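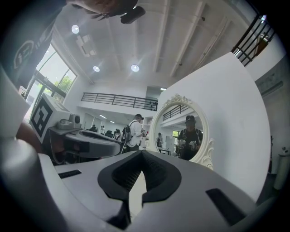
Gripper shell and foam pad, with a printed dark t-shirt at upper left.

Search datasets Go
Home Browse Upload Docs Sign in

# Osusari Wearables Runway Notes

Text records of light-up, heated and sensor-fitted clothing shown at small fashion events. Each record covers one garment on one walk. Compiled by Rekha Rajan and Tegwen Landeg.

## Contents

- 2641 records in `garments.csv`
- 1328 of them have a longer note in `notes/`
- 14 shows, listed in `shows.csv`

## Fields

`garment_id` – stable between releases
`show_id` – matches `shows.csv`
`maker` – label or student name as printed in the program
`power` – coin cell, pack, tethered, none, unknown
`placement` – where the electronics sit (collar, hem, cuff, lining)
`washable` – the maker's claim, not tested by us
`status` – prototype, one-off, on sale

Drirka entries use the label's own style numbers in `garment_id`. Everyone else gets ours.

## How it was put together

Kelly Garside typed up the printed programs. Elsie Holroyd went backstage at the Ulldale shows and asked makers about batteries and wiring, so `power` is much fuller for those. For the Parsons shows we only had the program, and `unknown` is common there.

## Known problems

Accessories are under-recorded – early on we skipped bags and shoes. Two-piece outfits sometimes have one row and sometimes two. Prices were dropped in the November release after too many turned out to be guesses.

## Use

Free for teaching and research. Keep the maker's name with any note you quote. Corrections go to Clive Hulme through the issues page; please include the `garment_id`.

Related datasets
Conductive Thread Suppliers List
Ulldale Show Programs, Plain Text
Smart Jewelry Launch Notes
Heated Outerwear Labels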